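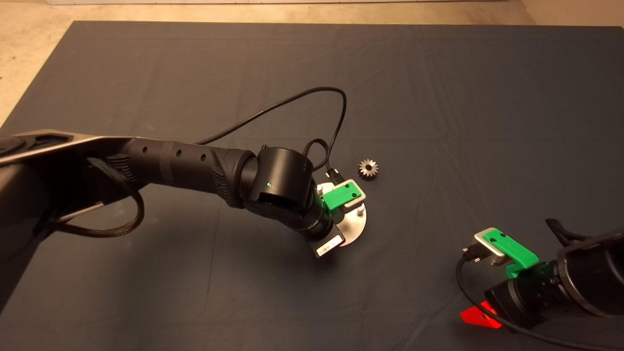
Figure 3. Gear on mat, left arm at work position.

Section 7. Small Gear Handling

7.1 Scope

This section covers set-up of the Tresberg two-arm bench for picking up and placing small spur gears. It applies to the Pratham controller, release 4 or later. Gear handling is rated "supervised" in the Tirach task table. The same rating applies to sorting screws and folding towels. No household or shop-floor task in the current table is rated for unattended use.

7.2 Preparing the bench

1. Spread the dark mat over the tabletop. Soft creases are acceptable. Flatten any fold taller than a gear tooth.
2. Route each gripper cable in a free loop above its arm. Do not tie the loop to the forearm.
3. Confirm that each connector is fully seated in its gripper bracket.
4. Place the disc plate within reach of the arm that will do the placing.

CAUTION: Keep hands off the mat while either arm is enabled.
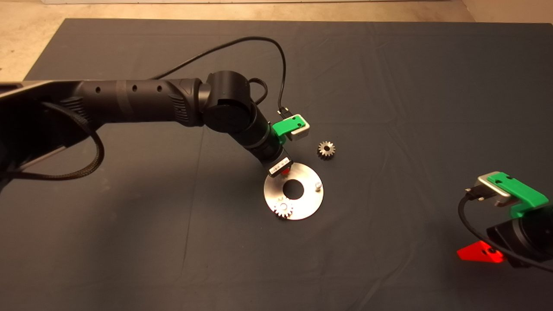

7.3 Running the task

1. Lay each gear flat, with clearance on all sides for the fingers.
2. Select GEAR PLACE and set speed to 2.
3. Start the cycle. Hold the stop switch for the full run.
4. Check each gear by hand after the arms have parked. The controller reports gripper closure only. It does not report whether a gear is seated.

NOTE: A gear lying on the plate is not counted as placed. It must be fitted over the peg named in the job file.

7.4 Known limits

A trained assembler remains faster at this task. Bright metal parts may be misjudged under direct light; dim the overhead lamp and repeat step 1. If a gear is dropped twice in one cycle, stop and run fault check 161.

Revised 11/07/2026

Related items
Yip finger pads: fitting and replacement
Towel folding: set-up and limits
Fault check list

4 comments | 7 shares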